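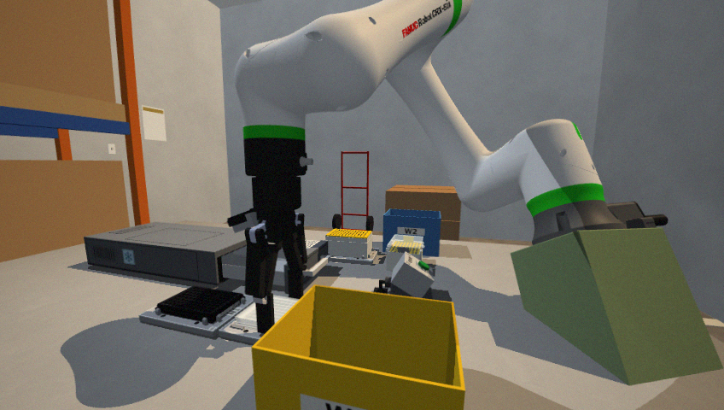
Sylvain Moulin
Household Drainage Adviser, Premcombe Office

Search this site Enter keyword Go

Print this page | E-mail this page to a friend

Septic tanks and cesspools: your questions

These are the questions we get most often at the Premcombe counter and on the telephone from people in Fluddale whose houses are not on the main sewer. If your question is not covered, ring or write to us. Please have your property reference to hand, which is on the top right of your emptying bill.

How do I know whether I have a septic tank or a cesspool?

A cesspool is a sealed tank with no outlet. Everything that goes down your drains stays in it until a tanker takes it away. A septic tank has an outlet. The solids sink to the bottom and the liquid runs out at the far end to a soakaway or a set of buried drains in the ground.

The simplest test is how often it has to be emptied. A family using a cesspool will need the tanker every few weeks. A septic tank normally goes a year or more. If you have just moved in, ask the people who sold you the house, or look in the papers from your solicitor. We hold records for most properties on the Skesley side of the valley but very few for the top of Fluddale, where many tanks were put in by the farms themselves.

Where is my tank?

Look for a cover in the garden downhill from the house. It may be a metal lid, a concrete slab or a row of old sleepers. In several of the older cottages the tank is in the neighbour's field, and in one or two it is under the lane. If you have lifted all the inspection covers near the house and noted which way the pipes run, you will usually be able to follow the line.

Do not dig with a pickaxe to find it. Old brick tanks often have a thin roof.

We can send someone to trace the pipe with dye. There is a charge for this and the wait is longer in summer.

How often should a septic tank be emptied?

Once a year for most households. A couple with a large tank may get away with every other year. A household with small children and a washing machine going every day should not leave it longer than twelve months. The property type has little to do with it. What matters is how many people are living there and how big the tank is.

If the tank has not been emptied for years and seems to be working, it still needs doing. The sludge builds up until it reaches the level of the outlet and then it goes into the soakaway, and a blocked soakaway usually has to be dug up and laid again in fresh ground.

What does it cost?

A standard empty is £79. That covers one visit and up to 3000 litres. If your tank holds more than that we charge for a second load. The price is the same anywhere in Fluddale, including the farms beyond the ford.

Emergency visits in the evening or over a bank holiday are charged at a higher rate. Ask for the rate when you ring, as the operator has to quote it before sending anybody.

How close does the tanker need to get?

The hose will reach 40 metres from the back of the vehicle. It can go over a wall or through a gateway but the driver will not take it through a house. If your tank is further away than that, or a long way below the road, tell us when you book and we will send the small tanker with the extra lengths. The small tanker is only in Fluddale on certain days so you may have to wait.

Please unlock gates and shut dogs in. The driver is not able to move parked cars.

Do I have to be at home?

No, provided the driver can get to the tank and you have told us where it is. A sketch left with us once is kept on your record. If the cover is heavy or has been grassed over, please clear it beforehand. Drivers will lift an ordinary cover but they will not dig one out.

A card is left in the door after each visit with the date and anything the driver noticed. Keep these cards. You will be asked for them if you sell.

Should the driver leave some sludge in the bottom?

Opinions differ. It used to be thought that some had to be left in to start the tank off again. Our drivers take out as much as they can and the tank will start up by itself in ordinary use. There is no need to put in a dead rabbit, yeast or anything else people may recommend.

What about the powders sold for septic tanks?

We do not sell them and have no view on particular makes. None of them removes the need for emptying.

I have a plastic tank. Is it treated differently?

Yes, in one respect. A plastic or fibreglass tank should be refilled with clean water straight after emptying, particularly in winter when the ground is wet. An empty one can float and break its pipes. You can fill it with a garden hose or by running the bath a few times. Leave a note if you are going to be out and there is an outside tap the driver may use. He can start it running but cannot wait while it fills.

The Haberkorn tanks fitted to the new houses at Skesley have a narrow neck and two chambers. Both have to be emptied. Tell the driver if you have one of these, as from the surface only one lid is obvious.

What must not go down the drain?

Nappies, wipes, cotton wool, sanitary towels and cat litter should go in the bin. So should cooking fat, once it has set. Paint, white spirit, engine oil, photographic chemicals and weedkiller must never go in. Take them to the tip at Premcombe.

Ordinary toilet paper is fine. Washing powder is fine in normal amounts, though it is better to spread the washing over the week than to do five loads on one morning. Bleach in small quantities does no lasting harm. A whole bottle at once will stop the tank working for a while.

Rainwater from the roof should not run into a septic tank. Quite a lot of the older houses have a downpipe connected to it, usually at the back by the kitchen. It washes the solids through every time there is a heavy shower. A builder can divert it to a water butt or a separate soakaway.

Can I have a waste disposal unit in the sink?

You can, but expect to pay for more frequent emptying. We advise against it with the smaller brick tanks.

There is a smell. What should I do?

A faint smell near the vent pipe on a still day is normal. A strong smell indoors is more often a dried-out trap in a sink or shower that is seldom used, so run some water into each of them first. A strong smell in the garden, together with wet ground or very green grass below the tank, suggests that the soakaway is not coping.

Gurgling from the downstairs toilet usually means that the tank is full or there is a blockage before it. Lift the nearest inspection cover. If the chamber is full and the tank is not, the blockage is between the two and you need a drain rodder, not a tanker.

Is it safe to look inside?

You may lift the lid and look from the side. Never climb in or put your head below the rim. The gas inside can make a person unconscious very quickly, and there is often no smell to warn you. Do not smoke near it. Keep children well away and put the lid back before you go indoors for anything. If the lid is cracked or rocks when stood on, replace it.

We share a tank with our neighbours. Who pays?

That depends on your deeds. We will send one bill to one address, and how it is divided afterwards is between you. The largest shared tank on our list serves 13 cottages, and they pay into a joint account. Where there is nothing in writing it is worth getting something drawn up. We cannot settle disputes and cannot tell one household how much another has paid.

I am selling my house. What will the buyer want?

Usually the position of the tank, the date of the last empty, and confirmation of where the outlet goes. We can supply a letter listing the visits we have made. Allow ten working days. We do not carry out surveys of the tank itself but your surveyor may ask for it to be emptied first so that the walls can be seen.

Can I grow vegetables over the soakaway?

Grass is best. Do not grow root crops or salad there. Trees should be kept well back, willow and poplar especially, and nothing heavy should be driven or parked over the pipes. That includes oil deliveries.

Will Fluddale ever be put on the main sewer?

The lower part of Skesley was connected in May. There are no plans at present for anywhere above the bridge. If that changes, every household affected will be written to. When a house is connected, the old tank must be emptied and then either filled in or taken out, and the cost of that falls on the owner.

What happens when the road is closed by snow?

Visits are put back and rebooked in the order they were due. Cesspool customers are done first. If yours is nearly full and snow is forecast, ring early and we will try to bring you forward. Use as little water as you can in the meantime and leave the bath out.

How do I pay?

By cheque or cash at the Premcombe counter, or by post with the slip from the bottom of your bill. Write your property reference on the back of the cheque. Drivers cannot take money. Regular customers can ask for a standing order form.

Last updated: December 22, 2001

Print this page | E-mail this page to a friend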